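Saodah Pillai is eating crackers out of a sleeve when I get there and she does not stop. Friday, a little after 3, the robotics club room at Allstead. She has maybe half an hour before the next group wants the arm.

"Ask fast," she says. So I do.

The club is seven students this year. They call the project Tarigan, after a street a couple of them used to live on. The job sounds small. Take bars out of a bin, one at a time, any color you're told, and don't drop them. "People hear that and go, ok, so a claw machine," she says. "Fine. Come try it."

She joined last year to do wiring. Wiring lasted until the person writing the pick code graduated. Now she does the pick code. Learned it over winter break, mostly from reading what was already there and being annoyed by it.

What's hard about it? "Angles. A bar lying straight, easy, a kid could do it. Two bars next to each other and both crooked, you have to decide where the fingers go down and whether you're going to shove the neighbor." She holds two crackers up to show me. One breaks.
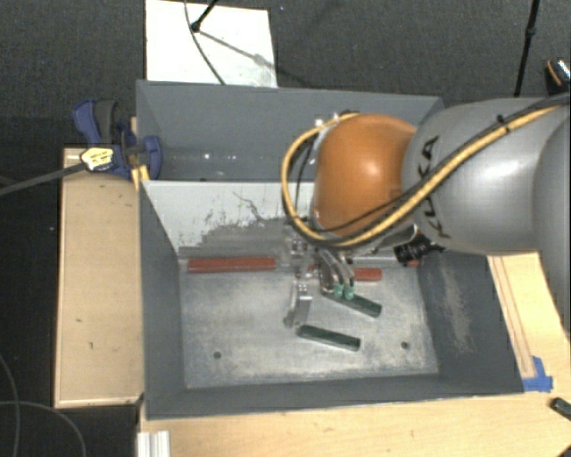

Fingertips over the upper green bar, with the second one just below it.

The red ones are worse, she says, when they get up against the divider. No room for a finger on the far side. Her fix right now is to nudge first and grab second, and she's not proud of it. "It's two moves where there should be one. Trovo would do it in one." Trovo is the rival club, from across the river, and comes up a lot.

The two teams meet in March. Eight minutes on the clock, one bin each, points for every bar placed and points off for anything that lands on the floor. Last time Allstead lost by a single bar. Does she think about that? "No." Then, a minute later: "Yes, obviosly."

Money is tight but not terrible. They raised $460 selling dumplings in the hallway and most of it went to fingertips and cable. The bars they cut themselves.

I ask what she'd tell someone who wants to join but can't code. She shrugs. "Come and sort bars. Put them back in the bin after every run, all messy, and try to make it fail. That's a real job here. We've got one person who is so good at it I want to scream."

And after school's done? Not sure. Maybe engineering, maybe something with no no cables in it at all. Her phone goes off, the next group is at the door, and she's already up and looking for the crackers she put down somewhere.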